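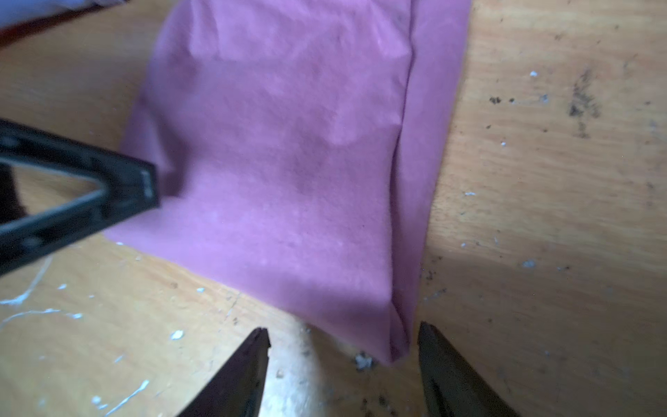
Evari opens teleoperation program for two-armed handling of cloth

Media release
For immediate release

Evari has opened a new program in which operators teach robots to handle fabric by guiding a pair of robot arms through each task by remote control. The program began in September at the company's Rorkine workshop and will run in partnership with Jiang, a supplier of sorting and finishing equipment to commercial laundries.

Under the program, an operator seated at a control station moves two hand-held leader arms. A matching pair of follower arms at the work table reproduces those movements, and the positions of every joint are recorded together with the views from cameras fitted near the grippers. The recordings are then used to train control software that will attempt the same task without an operator.

The first tasks concern small, plain cloths laid on a table. Operators demonstrate how to find a corner, lift an edge, turn one side over and flatten the wrinkles that remain. Each cloth is placed differently at the start of a demonstration, so that the software does not come to rely on a single starting position.

"Fabric changes shape every time it is touched, and a written set of instructions for folding it soon becomes unworkable," the company said in a statement. "An experienced operator makes dozens of small corrections in the course of one fold. Recording those corrections at the table is the most direct means we have of passing them on."

Evari has set a target of 1,000 accepted demonstrations for the opening stage. The first 200 have been completed and are being reviewed. A demonstration is accepted when the fold is finished, neither arm has struck the table, and the camera and joint records agree in time. Unfinished attempts are labelled and stored separately, and will be used to study how an arm might recover after losing its grip on an edge.

Operators complete a training period of around 7 days before their work is counted toward the target. Training covers the leader arms, safe stopping procedures and the labelling of recordings. Sessions at the control station are kept short, with a scheduled break between them, and operators may set aside any demonstration they consider to be of poor quality.

Jiang will provide worn and laundered cloths of the kind its customers process daily, and will advise on folding standards. Evari will supply the arms, the control stations and the recording software, known as Zostby. The software allows a demonstration to be replayed on the follower arms at reduced speed, a feature that reviewers use to check the approach of each gripper.

A second stage will introduce larger items and stacks of mixed fabrics. Its timing will depend on the results of the current review.

About Evari

Evari designs and builds remotely operated arms and training software for light handling work. Its workshop and demonstration area are located at Rorkine.

Media enquiries may be directed to the Evari communications office.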